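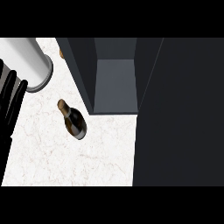
The Last Case from Masik

Lucienne Charpentier sold her uncle's wine for 62 dollars a bottle until the year he stopped making it. After that she stopped answering the phone at the shop and let the machine pick up.

The shop was on the main street of Jusundale, between a bank and a place that fixed sewing machines. Her uncle's vineyard was a day's drive north, outside Masik, on a hill that got frost late into May. He had made 375 bottles in his last year. Most went to the Bodin hotel, which paid on time. The rest came to her in the back of his truck, with the dog.

By winter she had one case left. She kept it under the stairs and told customers it was gone.

A man came in on a wet afternoon and asked for it by name. He was older, with a good coat and bad shoes. He said he had picked grapes on the hill one fall when he was nineteen.

"Which side?" she asked.

"The road side. Your uncle wouldn't let us near the other one."

That was right. The far side was steep and he picked it himself.

"I'm out," she said.

The man nodded. He looked at the shelves for a while and bought a cheap red from Brirnico. She wrapped it in paper. He asked if her uncle was still living, and she said no, he had died in the spring. The man held the bottle by the neck and did not say anything. Then he asked what had happened to the dog.

"She's upstairs," Lucienne said. "She's deaf now. She sleeps on my coats."

"She bit me," he said. "No, that can't be right. It would have been a different dog."

"He always had one that bit."

She went to the stairs and got down on her knees. The case was behind the vacuum cleaner and a box of receipts. She took out 2 bottles, wiped them on her skirt, and brought them to the counter. She laid them down on their sides, the way her uncle did, because he never trusted a bottle standing up.

"I thought you were out," the man said.

"I am. One is yours. The other we're opening."

She had no proper glasses in the shop, so she rinsed two coffee cups. It was not the best year. There had been too much rain and it tasted a little thin at first. They drank it anyway, and he told her about the barn where the pickers slept, and how cold it was, and what they had for breakfast. At 5 she turned the sign on the door and filled his cup again.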